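In defence of the open bin

Every autumn the shops fill up with storage boxes that have clip-on lids, and every autumn people buy them and put them under the bed. I think the lid is the mistake. A box with a lid gets packed once and then forgotten. A plain open bin stays in use, and you can see what you own.

I run a small parts shelf for our model club in Brevgate. We have 33 containers on it, and until June all but 2 of them had lids. Members would take out a spacer block, leave the lid off to save time, and put the next box on top of it at a slant. We spent nearly 600 on matching Zellano boxes. It was money badly spent. 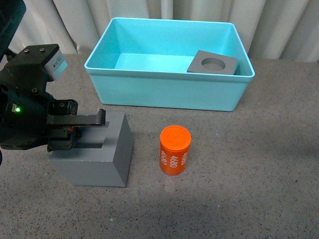

What to keep in them

Lids hide bad grouping, and that is my main complaint. People sort by size, so anything that fits goes in. I would sort by what is used together. A block with a round recess and a cylinder are likely to be wanted in the same hour, so keep them in one place. The turquoise bin with the grey plate propped in its right-hand corner still has plenty of floor left over, and I would leave it like that. A bin filled to the rim is as bad as one with a lid, as you have to empty it to reach the bottom.

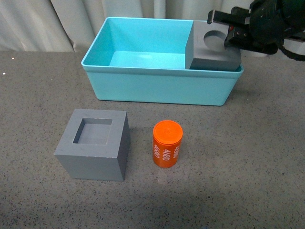
Labels are the other thing people get wrong. Most are written on the box, where they go out of date. I prefer the number on the item. The orange cylinder has 4680 printed on its side over and over, so you can read it whichever way round it was put down. A sticker on a bin only tells you where something ought to be.

Dust is the usual objection. I wipe the shelf down in 60 minutes, twice a year, and I can live with that.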